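Rescinded job offer from a federal agency after security clearance - do I go back to the start?

Posted in Government Hiring and Civil Service, August 2021
Viewed 2,136 times

Fatima Mofokeng

I received a conditional offer for an administrative position with a federal agency in the spring. I accepted in writing, completed the background forms, and was told in a phone call that the clearance had been granted. Two weeks later the human resources office sent a short email saying the offer was rescinded because the position was no longer funded. No start date had been set. I had not resigned from my current job, a contract post with Sondadden, so I have no direct loss apart from the time.

What I need to know is how the following stand.

Whether the clearance stays with me or lapses with the offer.

Whether I keep any place on the list of eligible candidates, or have to apply again when a new announcement opens.

Whether there is any appeal. The email does not mention one. 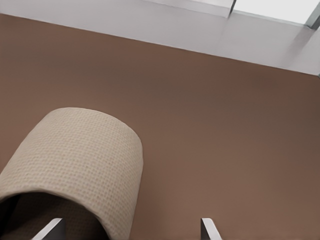
Details that may matter

The announcement was open to the public. I have no veterans' preference and no earlier federal service. The offer letter says "conditional" in the first line and again above the signature block. There is a similar announcement expected in September from the same agency, different office, same grade. My current contract runs past that date, so I can wait.

clodau_hr

Taking your points in order.

Clearance. What you were given was most likely a favorable eligibility determination. You don't own a clearance in the way you own a license. Eligibility is tied to a sponsoring agency and a position that needs access. With no position, there is no access. The investigation itself remains on record, and another agency can usually accept it under the reciprocity rules if it is recent enough and at the right level. Write to the security office (not HR) and ask for two things: the type of investigation completed and the date it closed. Put both on your resume in one line.

List of eligibles. This depends on the certificate. When a hiring manager makes selections, the certificate is issued for a set period, often 90 days with possible extensions. If yours has expired, your name on it has no further use for that vacancy. Some agencies share certificates with other offices for the same series and grade. Ask the HR specialist named in the announcement whether the certificate was shared and whether it is still open. They may not volunteer this.

Appeal. Weak. An applicant who has not entered on duty is generally not an employee for appeal purposes, and loss of funding is an ordinary reason to withdraw a conditional offer. Exceptions exist - discrimination, reprisal for protected activity, a prohibited personnel practice - but each needs facts, and each has its own filing office and its own deadline. The deadline for contacting an equal employment counselor in particular is short. If you think any of these apply, don't wait for a reply from HR before checking it.

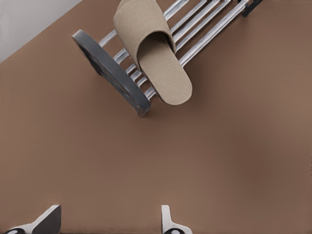 Apply to the September announcement as a new applicant. Don't assume that your earlier rating carries over, even with the same agency. Questionnaires change between announcements, and the rating is made against the one you answer. Save a copy of the old announcement as well, in case it has come down from the site, and compare the specialized experience paragraph line by line with the new one.

One more point. Keep the rescission email. Background forms sometimes ask about offers withdrawn or employment denied, and you want the stated reason in writing.

jirport77

Same thing happened to me, took 4 months to hear anything and then they hired somebody else. Call your congressman. Mine had a person in the office who did nothing but agency inquiries. I got a letter back that said what the email said but on better paper.

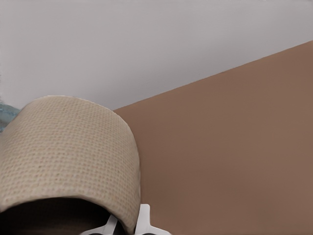

Dunleavy, retired classifier

The second reply is partly right. A congressional inquiry gets you a written response. It does not get a position funded. Use it if HR stops answering, otherwise leave it alone.

I agree with most of what clodau_hr wrote, with one correction. "No longer funded" and "position canceled" are separate events. A position can be unfunded in one fiscal year and filled in the next under the same position description. The fiscal year ends on September 30, and plenty of offices hold vacancies until they know their numbers. Ask whether the recruit action was canceled or only suspended. If suspended, ask to be told when it is reopened. Get the name of whoever answers.

I had 3 of these cross my desk in my last year. Two were readvertised. The third was moved to another office under a different title, and the original selectee did not see the announcement until it had closed. Set your saved search by series number and leave the title field blank.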